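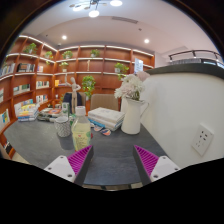
Clearing a table is a job most of us do without thinking, and it is still one of the hardest things to ask of a machine. Tolteo has spent the winter on it. The firm's trainers at Sodside work with a pair of gripper fingers and ordinary clutter: a bottle, a cup, stacks of books, a pitcher of flowers. They have recorded 2646 attempts so far.

Books are the worst of it. A person slides the top one to the edge and gets a thumb underneath. Two fingers have to pinch the whole thickness, and a thick book twists as it comes up. The cup is easier, provided it is empty. Clear bottles are awkward in a different way, as the software often misjudges where the plastic begins.

In the last round of tests, the Gredus arm cleared 88 tables out of 166 with no help. Most of the failures were dull ones. It stopped, or it put something down in the wrong place and carried on. A full table took it roughly 500 seconds, and a person would be done long before that.

Triệu, which supplies the software, wants a trial in a few homes in April. Tolteo would like to get the books right first. Flowers are off the list for now and the arm has been told to go round them. Dusting, washing up and anything involving a cloth will come later, if at all.

14 January 2022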